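Fonseca Kitchen Forum > Coffee > Capsule machines

Thread: Coffee corner on the dining table, worth keeping there?

studstead_mia
Posted 5 Oct 2018
We moved the capsule machine off the counter and onto the oak table. The counter is only 13 inches deep between the stove and the wall. I like it on the table, but my husband says it takes up eating space. My other complaint is the glass. Whoever has the last coffee leaves it on the drip tray with the dregs in the bottom.

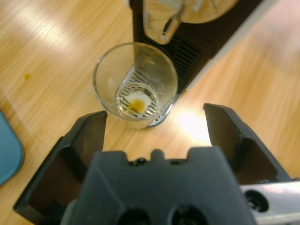

Re: Coffee corner on the dining table
fesinach
The dregs are a habit problem. Moving the machine won't fix it. Rinse the glass when you drop the used capsule and you're done. What are you keeping the capsules in?

Re: Coffee corner on the dining table
studstead_mia
A stand with a round black base and long rods coming up out of it. I've had it since May. I like that I can see what's left, but it spreads out a lot at the top. 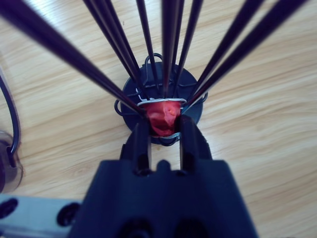 Re: Coffee corner on the dining table
oldgrinder946
I'd get rid of the stand. A drawer holds more and nothing sticks out over the table. We have nearly 400 capsules in two drawers and never look at them.

Re: Coffee corner on the dining table
Valter Matos
Disagree about the drawer. If they're in a drawer I forget to reorder. I'd keep the stand and turn it so the rods point away from where people sit. Can you show the whole table?

Re: Coffee corner on the dining table
studstead_mia
Machine and stand are both toward the far side. The blue tray is for carrying cups to the sink. It mostly stays put.
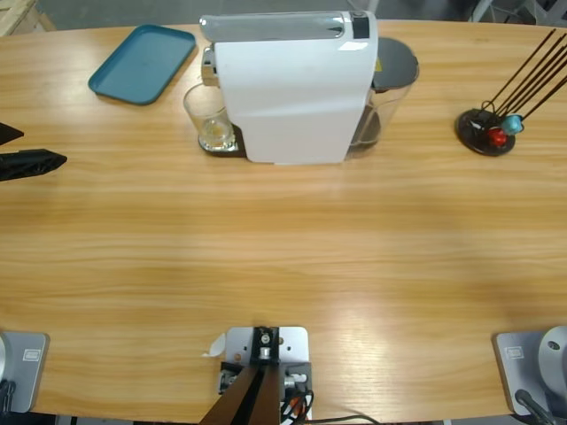
Re: Coffee corner on the dining table
oldgrinder946
You have room. I'd put the stand on the tray and slide the lot to one end at mealtimes. Still think a drawer is better.

Re: Coffee corner on the dining table
fesinach
The tray is for cups, leave it alone. Fill the water tank while you're at it, it's low. And put something under the glasses. Our oak marked in the first year.

Re: Coffee corner on the dining table
studstead_mia
OK, the stand stays and I'll turn it. I don't have coasters yet, so glasses go straight on the wood for now.
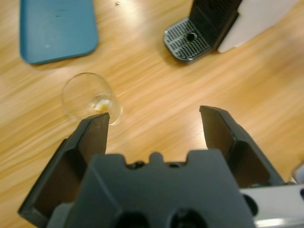

Small clear glass on the bare tabletop

Valter Matos
Cork ones are fine. Felt stays damp.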